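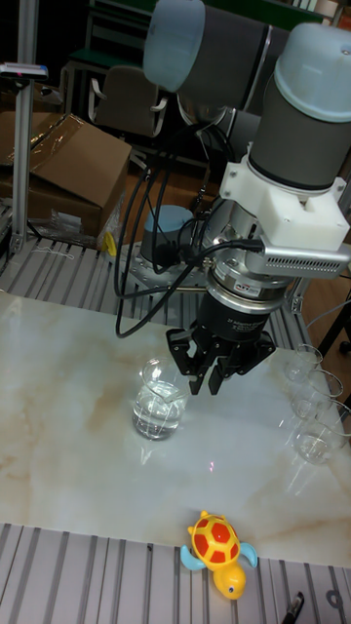 A beaker of water on a marble-pattern top

Is a whole-house water softener worth it for moderately hard water?
Posted 27 May 2024 in Home & Plumbing

drumville_dad
We moved to Drumville in March and a salesman has already been by. He did a soap test at the sink, got very little foam, and quoted me $1,572 for a Caltia softener, installed. The town report lists hardness but I can't tell if the number is bad. He says our water heater will be dead in 2 years without one. I find that hard to believe, as the house is 42 years old and the heater doesn't look new. Has anyone here put one in and seen a real difference?

notlow
The soap test is a sales trick. Nearly all tap water does that next to a bottle of softened water, and it tells you very little about your heater. Look at the report again. If hardness is in milligrams per liter, divide by 17.1 to get grains per gallon. Under 7 I wouldn't spend a dime. Over 10 you'll probably notice spots on the glasses and crust on the shower head, and then it's a matter of how much that bugs you.
Ask him to put the two-year claim in writing. Mine wouldn't. Drain a few gallons off the bottom of the tank once a year (power or gas off first, and let it cool) and see how much grit comes out. Also ask what salt costs per year and whether "installed" covers a drain line. My first quote left that out.

Pipes4Ever
get one you wont regret it, skin feels way better

dufour_street
I'd take the skin thing with a grain of salt. We have one and my wife likes it, but I can't tell the difference and I still clean the shower door. It did stop the kettle from scaling up. Get a second quote before you sign anything. Ours dropped to just over $1,000 for the same size tank once they knew we were shopping around.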